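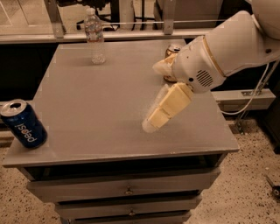
Section 7. Recording demonstrations at the drawer table

7.1 Purpose

This section applies to operators who record demonstrations for the drinks container tasks at the Drundby site. It should be read after Section 6 (Starting the arm and checking the hand) and before Section 8 (Reviewing and submitting recordings). Operators who have not been signed off by Gleice Vieira on the emergency stop procedure must not proceed.

7.2 Preparing the table

1. Close all drawers fully before placing anything on the tabletop. A drawer left partly open changes the reach of the arm and the recording will be rejected.

2. Wipe the tabletop with a dry cloth. Do not use spray cleaner.

3. Take the containers named on the layout card. A typical card calls for two drinks cans of different colours and one clear plastic bottle with its cap on.

4. Place the containers on the tabletop as the card directs. Cards in the Macedo set use positions near the edges and towards the back as well as the middle. These positions are deliberate and must not be corrected.

5. Check that the cable on the arm hangs freely and will not catch on the hand when the wrist turns.

Note: Labels may be left facing any direction. Worn or faded labels are acceptable. Crushed or leaking containers are not.

Caution: Clear the floor on all sides of the table before the arm is switched to follow mode. Tools must be returned to the rack.

7.3 Recording

6. Enter the layout card number and your operator code in the Postwood recorder. Confirm that the task sentence on the screen matches the card, for example "pick up the blue can" or "move the bottle to the front".

7. Bring the hand to the start position above the tabletop. The fingertips should be clear of the surface and of every container. It is permissible for the hand to hide part of a container from the head camera.

8. Press the left pedal once. Wait for the tone, then begin.

9. Carry out the task at an even pace. Approach the container from the side that leaves the fingers most room to close. Pause briefly before closing the fingers and again before opening them.

10. Return the hand to the start position and press the left pedal a second time.

Caution: If a container falls, do not reach over the table to catch it. Press the right pedal to hold the arm, wait for the steady light, and then pick the container up.

7.4 Marking the result

Mark each recording as Complete, Recovered or Failed. Recovered is used where the first grasp slipped and the operator finished the task without stopping. Such recordings are of value to the learning system and should be kept. Failed recordings should also be kept, unless the arm was placed on hold, in which case they are to be deleted and repeated.

Do not mark a recording as Complete if the wrong container was lifted, even where the movement itself was good.

7.5 Changing the layout

Record 10 demonstrations for each card, then move to the next. The full Macedo set contains 148 cards. Operators should take a break of 20 minutes after each hour at the controls and note it in the Andwood log.

Where a card cannot be followed because a container is missing, leave the card for the next shift. Substitutions require the agreement of Thaís Sampaio and must be entered in the log before recording begins.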